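Ilora District Baseball Association
Junior Pitching Program: second progress report
Prepared by Greer Gourlay for Jessie Carnegie, Bokumo Community Sport Fund
October 21, 2020

Jessie, you asked for a straight answer on whether the pitching money is doing any good. My answer is partly, and less than the March application said it would.

Where the season stands

We lost the front end of the season like everyone else. The under-14s and under-16s came back to a shortened fixture list and played it out on the lower diamond at Asante Park, with the upper diamond still closed for drainage work. The council says the upper one will be ready for next season. It said the same last year, so I have budgeted on it staying shut.

Registrations held up better than I expected in the younger group and worse in the older one. Several of the older boys went to cricket and I doubt we will see them again.

Pitch counts

The application promised that every junior pitcher's throws would be logged at training and in games. Game logging is good. The scorers already had a column for it and they fill it in. Training logs are patchy, and two of the coaches plainly write theirs up from memory at the end of the night. The total in the book is 1324 logged training throws. I would not lean on that number. It is too low for the sessions we ran, and I would sooner you heard that from me than worked it out yourself.

What I can stand behind is the game limit. No under-14 pitcher went past it. One under-16 did, in the last inning of a close game, and the coach has been spoken to. He thinks the limit is silly. He will follow it or he will coach first base.

Velocity

The application also talked about gains in arm speed. We have the radar gun and we have used it, but the early readings were taken from behind the plate and the later ones from beside the mound, so I can't compare them. A few of the kids look quicker to me. They are also taller. I would leave velocity out of anything you publish.

Coaching

The visiting pitching coach ran two clinics, and these were the best value in the whole program. The catchers got as much out of them as the pitchers did, which nobody had planned for. Our own coaches turned up to the first one in good numbers and to the second in poor numbers. If there is another grant I would make attendance a condition.

Money

The equipment line was $2000 and it is spent, mostly on balls, catching gear and a portable mound. The mound is heavier than advertised and takes four parents to shift. The Ova online coaching subscription cost $100 and I would not renew it – the videos are pitched at adults and the kids stopped watching. The clinic line is fully spent as well.

What I am asking for

Permission to move what is left in the travel line across to clinics. We did hardly any travelling this year. I am not asking for more money until the training logs are fixed, and I don't think you should offer any.

Greer Gourlay
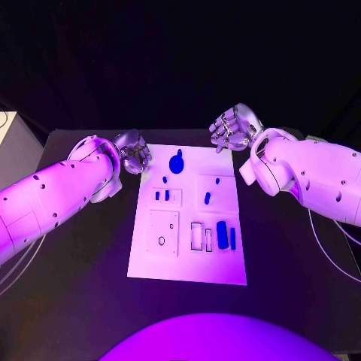
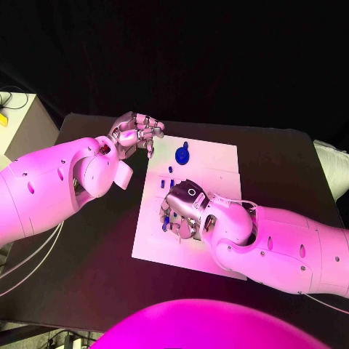
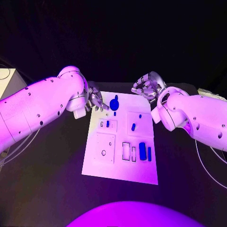

Two robot arms over a dark tabletop, under magenta light.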